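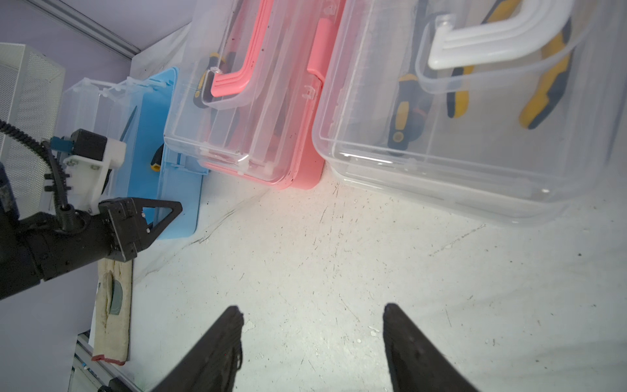

Riltley Two-Arm Bench Kit: six months of picking up boxes

I paid for this kit with my own money, so nobody at Riltley gets to complain about the tone. It went on sale in February and I ordered one the same week, mostly because the product page promised "useful work on day one" and I wanted to see what they meant by useful. My shop does small repairs and we send tool sets out with customers. They come back in the wrong cases, or with the wrong things in the cases, and somebody has to sort them. If a pair of arms could do even half of that, I'd be happy. This review was last updated 7/5/24, after the second software release.

What you get

Two arms, two grippers with tapered black fingers, a wrist camera, a power supply, a box of brackets and more cable than I know what to do with. You supply the table and the computer. The kit was $632 when I bought it, plus shipping, and that is cheap for two arms. It's also not the real price. You will want spare fingers (sold in pairs), a better clamp than the one in the box, and the paid version of the Vestamia software, because the free version saves only 14 routines and you will burn through those in a weekend. Vestamia charges $99 a year for the full one. The product page mentions this in a gray line near the bottom.

Setting up

The printed guide says one hour. It took me an afternoon and part of the next morning. The brackets are good, solid and nicely cut, and the holes line up. The cables are another matter. They are coiled, which looks tidy, and then the arm turns and the coil catches on whatever is closest. I ended up tying mine back in two places. The guide shows no cable ties and includes none.

Calibration means moving the arm by hand to a set of marks on a printed sheet. If the sheet shifts, you start over. It doesn't tell you that you need to start over, either. It finishes, says "Complete" in green letters, and then the gripper comes down an inch to the side of whatever you asked for. I did this twice before I taped the sheet down.

The work

I tried it on the job I bought it for: plastic tool cases, clear ones and colored ones, some with a carrying handle and some with a latch, with pliers and screwdrivers inside. This is a fair test, I think. The sales video uses wooden blocks and a foam ball, and I have never had a customer return a foam ball.

Solid colored cases were fine. Put a pink or blue one on its side with a little room around it and the arm will find it, close on it and set it down more or less where you asked. The grip is firm without being scary. I never cracked a case. I did have several slide out on the way up, usually because the fingers had closed on a rounded corner instead of a flat side.

Clear cases are where the money starts to feel wasted. The camera sees the tools inside and the software goes for those. It will line up beautifully on a yellow and black screwdriver handle, drive the fingers toward it and bump into the wall of the box. Then it backs off and does the same thing again. There is a setting called "transparent objects" and I turned it on. It made the arm slower. If it did anything else I couldn't find it.

Handles should be easy, and sometimes they are. A handle that stands away from the case gives the fingers something to hook. A handle lying flat gives them nothing, because the tips are too thick to get underneath. I asked support about thinner tips and was told they are "on the roadmap," the same place the carrying case and the foot switch have been since I bought the thing.

Crowding is the other problem. Leave space between the cases and the kit does a decent job. Push them up against each other in a row, the way people do when they're clearing a bench, and it can't decide where one ends and the next begins. I could space them out by hand first, but at that point I've touched every case and might as well put it on the shelf.

Do two arms help?

Less than you'd hope. The selling point is that one arm holds while the other works, for example steadying a case while the other opens the latch. I got this to happen. I got it to happen often enough to show a friend, and not often enough to leave it alone while I answered the phone. Most of the time one arm does the job and the other waits. They're also nervous about each other. If both reach for the middle of the table, both stop, and you have to clear the warning on the computer before anything moves again. I would take that over a crash, certainly. I'd also like them to sort it out between themselves, since that is what the word "coordinated" on the box suggests to me.

Speed is hard to be kind about. I can empty a bench in the time it takes the arm to settle over its first case. Riltley's answer is that the robot can keep going all night. Maybe, but the first dropped case of the night will end the shift, because the software pauses and waits for someone to press a button.

Teaching by hand

I do want to give credit for this part. You can guide an arm through a job yourself, and it will copy you. For a fixed setup, with the same case in the same spot every time, this works well and needs no programming. My best routine moves a single blue case from the left of the table to the right, and it has been reliable for weeks. It's also a very small thing to be pleased about. Move the case a hand's width and you're back to trusting the camera, and the camera is fooled by shine. Light bouncing off a clear rim was enough to throw it. Pulling down the shop blind fixed some of that. The guide says "ordinary room light."

Wear

The fingers have held up. The table hasn't. Mine was a clean white top once, and a missed grab drags the tips across it, so expect scratches and little dark marks if you work on anything you care about. A cutting mat would fix it, except that the dark mat I own confused the calibration. One bracket screw worked loose in the second month. The motors get warm, though never to the point where I worried.

Support

Polite, slow, and fond of asking for a log file. I sent three. Two got a real answer. The user forum is better, and a lot of what I know about cable routing came from there.

What else is out there

I borrowed an Odoi single arm for a couple of weekends. It costs $600, so close to the same money for half the arms, and the camera software was clearly better with the clear boxes. It still missed, but it missed less and gave up sooner. The hand teaching is worse, with a stiff joint at the elbow that fights you. If I were buying again for sorting, I would look there first.

Turnari will rent you a complete table with someone to set it up. I asked for a quote and got a phone call, then another phone call, and never a number in writing. Make of that what you like.

Who should buy it

If you want to learn how these arms behave, or you teach a class, or you just like the idea of a weekend spent adjusting things, the Riltley kit is a lot of hardware for the price and the mechanical parts are better than they need to be. If you have a job that needs doing, I'd wait. Ask the seller to show you your own objects being picked up, in your own light, with no cuts in the video. I asked after the fact, and they sent me the one with the foam ball.

Good: sturdy brackets, gentle grip, hand teaching, price of the hardware
Bad: clear plastic, crowded tables, cable coils, paid software, speed
Rating: 2.5 out of 5. It was 2 before the last update, which fixed the calibration message.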